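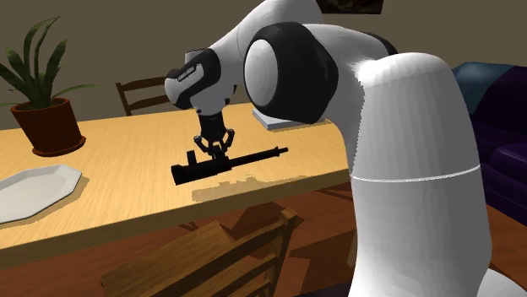

*A dining table in light wood, which is the kind I always come back to.*

2022-01-27

I have been meaning to write about supper for a while now, and I keep putting it off, partly because I wasn't sure I had anything to say about it besides "we eat it." But a few of you wrote after my last post (the one about the leaking gutter, bless you for reading all of that) and asked how the new house was treating us, and when I sat down to answer, every single thing I wanted to tell you happened at the dining table. So I guess this is a post about the table, and about eating at it.

For those who are new, we moved to Rurnlow in May, after 46 years of me living within walking distance of the hospital I was born in. The apartment on Castgate Street had a kitchen you could cross in two steps, and we ate on the couch with our plates on our knees. I don't want to make that sound sad! It was lovely. We watched every season of every baking show, and the dog learned to sit exactly where a green bean might fall. But we never had people over for a meal, because where would they have gone? We met people at restaurants instead, and then we had to leave when the restaurant wanted the spot back, and I always felt the conversation was just getting good.

So when we saw this house, with its odd square dining room and the window that looks out at the neighbor's pear tree, I said to my husband that I wanted a real table before I wanted a bed. He pointed out that we already had a bed. Fair enough.

I'll spare you most of the shopping, but I will say that I had no idea how many opinions I had. I didn't want glass, I remember my aunt's glass table and how she followed us around it with a paper towel. I didn't want anything dark either. My parents' table was nearly black and covered with a pad, and on top of the pad was a cloth, and on top of the cloth at most times of the year was a sheet of clear plastic, so that I was probably in high school before I ever touched the wood. I wanted pale wood, and I wanted to put my elbows on it.

We ended up finding ours secondhand, from a woman across town who was moving in with her daughter. She had raised three kids at it, and she showed me where one of them had pressed so hard doing long division that the numbers went through the paper. You can still read part of a 7 if the light is low. She asked whether I'd be sanding it down and I told her no, and I haven't. She also gave us the leaf, wrapped in an old bedspread, and a jar of the wax she used, with the label gone, so when that jar runs out I really don't know what we'll do.

The first real supper we had was a flop, I should tell you. I made the chicken with lemons that I always make, except that the oven in this house runs hot and I hadn't learned that yet. The outside was the color of a boot. We had invited Kamrul Dewan from next door (it's his pear tree) and he ate two helpings of the rice and said very kind things about the rice. Then he went home and came back with a pot of dal he'd made that morning, and we ate that too, standing up in the kitchen for some reason, with the nice table right there in the other room.

He's been over nearly every week since. He brings something and we make something, and nobody checks ahead, so there have been evenings that were all potatoes. He grew up eating with a big family where supper was at nine at the earliest, and my husband would have it at half past four if you let him, so we settled on seven and everyone is slightly unhappy with it. I've started setting out olives at six.

What I've noticed most is how long I stay sitting. On the couch I'd finish my plate and get up to rinse it. At the table I finish and then I just stay there, pushing crumbs around with one finger, and then somebody says something and it's a quarter to nine. My husband told me a story in October about a summer job he had painting fences, and I had never heard it! We've been married a long time. I thought I'd heard all of them, including the ones I've asked not to hear again.

I asked my sister if she thought it was the table or just our age, and she said it was probably that we don't have the TV in there. She may be right. There was a plan to put a little one on the sideboard and I have been quietly not helping with that plan.

Now, a few of you are going to ask for practical things, so let me try. Ours seats four without the leaf and six with it, if two of them like each other. I wipe it with a damp cloth and then a dry one. We do use placemats for anything hot, but I've stopped jumping up when somebody sets down a wet glass, and there are rings now, mostly on my side, I'll admit. Chairs were the harder part. We have the two from the old apartment, one from the church sale, and a piano bench, and I keep thinking I'll get a matching set and then I look at what they cost and sit back down on the piano bench.

Oh, and candles. I bought a box of tapers at the hardware store on Bandara Avenue last fall because they were next to the register, and I light one on regular weeknights, even for leftovers, even for grilled cheese. I felt silly the first time. My husband asked who was coming. But he's the one who gets the matches out now, and he's particular about trimming the wick, which I didn't know a person could be.

We have my niece and her boys coming to stay next month, which will be the first time with the leaf in, and I've been making lists. The little one eats only noodles at present. The older one has recently announced that he drinks coffee, and he's eleven, so I'm leaving that to his mother. I'm thinking of a big pan of baked ziti, and the cabbage salad with the peanuts, and I'd like to try the orange cake from the Clament cookbook again, the spiral-bound one my mother-in-law left me, where somebody has written "NOT enough sugar" in pencil beside nearly everything.

If you have a supper that works for noodle people and coffee people both, please leave it in the comments. And if anybody knows a good plain wax for pale wood that doesn't smell like a shoe shop, I'd love to hear about that too, as I'm well past the middle of the jar.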